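June 16, 2025 - adhesive for the Vevatstead samples

Started again with the starch paste, second recipe. Frans Van Leeuwen wrote to me that the first one was too thick for the thin paper from Ustlow, and I agree with him. The brush left ridges and I had to scrape two sheets.

Today: 900 ml water, wheat starch as before, cooked slowly and stirred all the time. I passed it through the sieve 3 times. The paste is smoother, but it still has small grains when I rub it between the fingers. Maybe the sieve is too coarse - to ask Tarek Ait Brahim if the fine one came back from Likasia.

Strips 531 and 712 are glued and under the weights. I wrote the numbers in pencil on the back, please do not use ink, it goes through. Strip 712 has a small wrinkle in one corner, my fault, I put it down too fast.

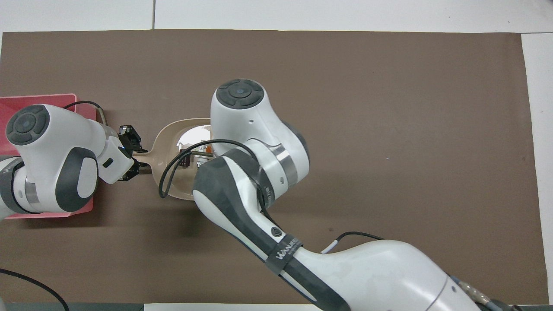 White table with the dark brown mat.

Peel test tomorrow morning, before the room gets warm. If 531 holds better than the old sample, I will keep this recipe and only change the cooking time. I want also to try one part of the Abou Zeid paper, which drinks much more water. For this one the paste should be a little dryer, I think.

Still open: mold. The jar from last week smelled sour after four days. Smaller batches, and the date on the lid. The long aging test can wait until August, when the oven is free again.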